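Ojala River Kayak Tours: progress report to the Lader Fund
February 27, 2025

What a winter! We've now run 46 of the 60 trial paddles your grant covers, and 155 guests have been out on the water from the Cutley landing.
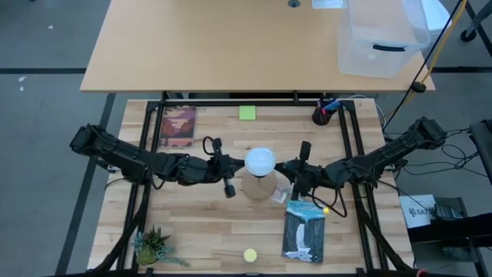
White ball on a tan paper holder, wooden workbench.

The Sirnura overnight route is mapped and all 9 campsites have agreed to take our groups, which thrilled us! Still to do: dry bags, the guide rota and shuttle times. We hope to open bookings in September.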